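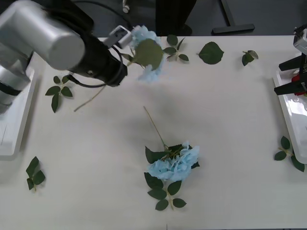 1/ Pluvoro has opened planning for next year's equipment purchases at the Dremwood workshop. The largest request is for a second two-arm station for handling artificial flowers and foliage. Hydrangeas account for much of the current work, and a light blue head with a long thin stem and loose leaves beside it is a fair sample of what the arms must pick up. The request has been costed on that basis.

Filed under: Equipment & Budgets | Planning Ahead
Reading time: 3 minutes
Print this thread | E-mail this thread

2/ The station will be budgeted as a whole. In earlier years the arms were approved first, and the table, trays, cabling and mounts were charged to general supplies. This made the true cost of a station hard to find at year end. All of these items will now appear on one line.

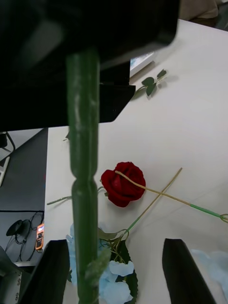 3/ Two suppliers, Clallis and Molefe, have been invited to quote. Each quote must list gripper fingers separately from the arms. Fingers wear at a different rate and are reordered more often, and a combined price does not allow the two offers to be compared.

4/ Delivery is quoted at 14 weeks by Clallis and 10 weeks by Molefe. Both periods run from receipt of a signed order. Installation is additional in each case – please do not plan work on the new station before March.

5/ Consumables have been reviewed. The stock of artificial stems will be raised to 200, with replacement leaves ordered at the same time. Stems that have lost their leaves may be kept for setup and training.

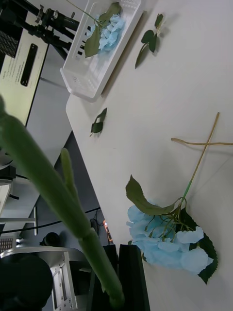 A reply from Molefe asks whether spare wrist cables could be held on site under the service agreement, as a failed cable can stop a station for longer than the repair itself requires. The request is reasonable. Both suppliers may now price a spare cable set as an option.

6/ Floor space is the remaining question. The new table must leave a clear path on both long sides, and cables should be routed away from that path. Departments are asked to send their measurements with the request form. Forms without measurements will be returned.

7/ Training is budgeted for nine members of staff. Travel is not included, and sessions will be held at Dremwood.
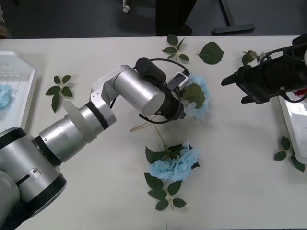

Two arms at the table, with hydrangea blooms and loose foliage between the side trays.

8/ Service terms will be weighed alongside price. An offer with a low purchase price and no stated response time will be treated as incomplete – this applies to both suppliers.

9/ Requests already submitted do not need to be sent again. Changes to quantities should be made on the original form and initialed by the head of department.

Print this thread | E-mail this thread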